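四月那期发出去以后，收到不少回信问我：你现在到底怎么买菜的？行，这期就专门聊这个。先说好，我不是什么持家能手，去年这时候我还在一周扔掉半袋子蔫菜，一边扔一边骂自己，下周照旧。

改变是从搬到Usby这边开始的。离家最近的菜场要过一座桥，走过去三公里出头，公交又绕，所以我不可能再像以前那样下班顺路拎一把青菜回家。头两个星期我特别不适应，周六一口气买一大堆，到周三就开始翻来翻去找还能吃的，最后点外卖。后来跟楼下的Jovita Chávez聊起来，她一家五口，居然一周只去一次，我当场就请她带我走一趟。

跟她买菜真是开眼！她进门先不掏钱，空着手绕一整圈，看今天什么多、什么便宜，心里有数了才回头买。我以前是进门看见番茄就称番茄，走到最里面发现人家的番茄又红又便宜，只好假装没看见。她还有一个习惯，叶子菜永远最后买，放在袋子最上面，到家先吃这个。头两天吃菠菜、生菜、小油菜，中间吃豆角、茄子、西葫芦，周末前吃土豆、胡萝卜、卷心菜，南瓜是压箱底的，什么时候想起来什么时候吃。就这么一个顺序，我照着做了一个月，基本没扔过东西（有一把香菜例外，香菜我认输）。 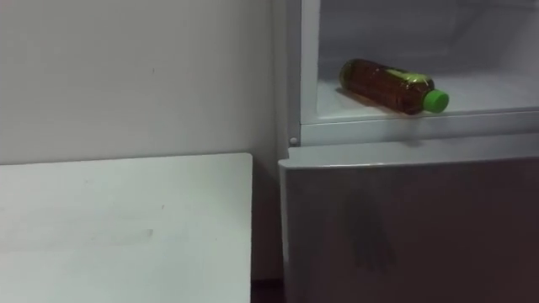
再说单子。我试过手机上的各种记事软件，都坚持不到三次，后来老老实实用纸。我的单子不写菜名，写的是“能炒的两样、能炖的一样、生吃的一样、随便一样”。这么写的好处是到了摊子上不会死脑筋。上周本来想买芦笋，一看价钱扭头就走，换成蚕豆，回家剥了一晚上豆子，看了两集电视剧，挺值的。“随便一样”是留给自己的零花钱，碰上没见过的就买一点。我就是这么认识了块根芹，长得实在不好看，切丝拌一拌却很香。

肉和鱼我买得少，一次买两顿的量，一顿当天做，一顿分小份冻上。分小份这一步千万别偷懒！我有过一整块冻肉要拿刀背敲的晚上，那顿饭九点半才吃上。鸡腿我会先用酱油、姜、一点糖腌好再冻，前一天晚上挪到冷藏，第二天回家直接下锅。豆腐也可以冻，化了以后全是小孔，炖白菜特别吸汤，读者里有东北的朋友肯定要笑我现在才知道。

剩菜这块，我向Venkatesh Salian偷师最多。他每周四晚上做“清仓饭”，剩下什么就放什么，底子永远是洋葱、孜然和一勺番茄酱。我的版本是清仓面，洋葱换成葱姜蒜，蔫了的胡萝卜擦丝，半个青椒、几片火腿、昨天的剩豆角统统进锅，最后打个蛋。味道每周都不一样，有一回放了太多芹菜，吃得我一脸苦相，其他时候都不错。

有朋友问花多少钱。我不记账，只知道以前外卖一周至少四顿，现在一顿，有时候没有。省下来的钱一部分变成了好一点的橄榄油，还有一部分变成了Mugo那家店的芝麻饼，这个我不打算改。

最后说说菜场里的人。卖鸡蛋的Guadalupe Ventura现在远远看见我就开始装盒，我连嘴都不用张。卖香草的大叔教我把罗勒插在水杯里放窗台，不要进冰箱，果然能多活好几天。还有个摊子只卖蘑菇，老板话很少，但你问他怎么做，他能讲十分钟，讲完还要你复述一遍。我下雨天本来懒得过桥，想想这些人，多半还是穿上雨靴去了。

下期想写夏天的凉菜，尤其是各家的凉面酱汁。你们家放花生酱还是芝麻酱？放不放醋？写信告诉我，我挑几个来试做。

读者评论（4）

Nnamdi Akinola
先空手绕一圈这招我昨天就用了，省了一笔樱桃钱，然后又拿去买了草莓。

小满妈
香菜可以洗净晾干，用厨房纸包起来放盒子里，我家能放一个多星期。别认输！

Weronika Pawłowska
块根芹炖汤也好吃，切大块，和土豆一起煮软了打成泥，加一点奶油。凉面我投芝麻酱一票，要放醋。

阿泽
清仓面加芹菜的苦我懂……求蘑菇摊老板的做法，能不能单开一期？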